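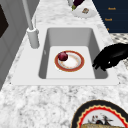

A plate in the sink.

I finished the second draft of Selard in June, a little after two in the morning. The file is 1332 pages in manuscript format, which is too long, and I know it's too long. The first draft was shorter. I'm told it usually goes the other way.

For anyone new to the blog, Selard is the fantasy novel I've been posting about since the winter. It follows Nina, a ferry pilot who inherits a debt owed to a river. The river is a character, more or less. It doesn't talk, but it keeps accounts, and it has a long memory for who crossed and who didn't pay. Most of the story takes place between Pesville, the trading town where Nina grew up, and Flustham, which is upriver and mostly underwater by the time she gets there.

The biggest change in this draft is that Flustham now floods in chapter 50. It used to flood at the end. I had been saving it as the climax, and for months I couldn't work out why the last third felt slow. Then Minttu Lindqvist read the whole thing and wrote "everyone has been waiting for this water since page 89" in the margin. She was right. On page 89 the ferrymen start moving their beds upstairs, and after that the reader knows. So the town goes under earlier, and the rest of the book is about what people do once it has happened. Nina has to pilot over streets she has only seen on a map. I wrote those chapters in less time than anything else in the book.

I also cut the second narrator. He was a tax clerk in Pesville and I liked him, but his chapters only repeated things Nina had found out already. Two of his scenes survive with her in them. The one with the ledger and the eels works better now, I think. The other one still needs something.

What isn't fixed: the magic. The rule is that a debt can be passed on but never split, and I break that rule in the bridge scene. Minttu caught that too. I can either change the bridge scene or change the rule, and changing the rule means going back through every chapter with the toll house in it. I'm leaning toward the bridge.

A few people have asked if there will be a map. Yes. I drew one in pencil and the river bends the wrong way below Pesville, so it needs redoing before I show it to anyone.

The plan now is to leave the manuscript alone for a month and read other people's books. I have a stack of old sea stories and a ghost novel I've started twice - both times I stopped at the funeral. After that comes draft three, where the only goal is to make it shorter. I'll post the new opening chapter once the first paragraph stops bothering me.

Last updated: June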